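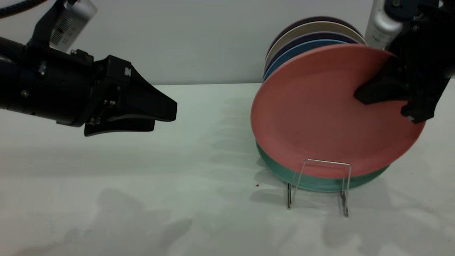

November, nearly eleven at night

I should be asleep but my head is buzzing! We went to the open evening at Standgate and I have come home wanting to be nine years old again.

I'd only planned to stay for the talk. Gudrun Westerberg (head of the lower school, tall, talks with her whole arms) had the hall for twenty minutes and used all of it on reading. How they read aloud every single day right up to the oldest class, how the kids pick the book by vote, how last year's fifth grade picked a 603-page sea story and made her finish it even though it ran two weeks into the math unit. I wrote "603!!" on the back of my hand because I'd left my notebook in the car. It's still there, a bit smeared.

Then the classrooms. Sigrun Moen teaches third and she let us poke around in everything. There was a wall of letters the children had written to the town of Stustanwood asking for a crosswalk, and three of them had gotten answers back. Real ones, on letterhead! I read every one and held up the line behind me. Helge pulled on my sleeve twice.

The library is smaller than I'd hoped but they know exactly what's in it. 3,472 books, the card by the door says, and a child changes the number when a new one comes in. I want that job.

Things I asked about and need to remember:
Bus from our side leaves at 7:20, which is early but we're up anyway.
Lunch is included. After-school care is extra, 317 a month, and you can do half weeks.
They do visiting mornings for the kids. You have to call, there's no form.
Languages start in second grade. Norwegian only if enough families ask, so I put our name down, and then Hjørdis put hers down, and then she went and found two more families by the coffee. She's a force.

Tuition for the spring term is 1,947 and I had braced for more. Mareike Wiegand in the office went through the aid application with me line by line and never once made me feel silly for asking what a word meant. It's due before the break. Must dig out last year's tax papers, I think they're in the blue folder, or else in the box with the Christmas lights.

Helge is still leaning toward Moussa, the one over the river. He liked their science room and he likes that it's a ten-minute walk. I liked it too, I did, but I came out of there thinking "nice" and I came out of Standgate talking so fast I missed our turn. He says that's not a method for choosing a school. We agreed to see Skirov as well before we decide, and to let the kid have a say after a visiting morning.

Oh, and the music! A bunch of sixth graders were playing in the stairwell as we left, two fiddles and a very brave trumpet, and they just kept starting the same tune over and laughing. I stood there with my coat half on until they got to the end of it.

Call the office in the morning. Ask about the recorder, whether we buy it or they do.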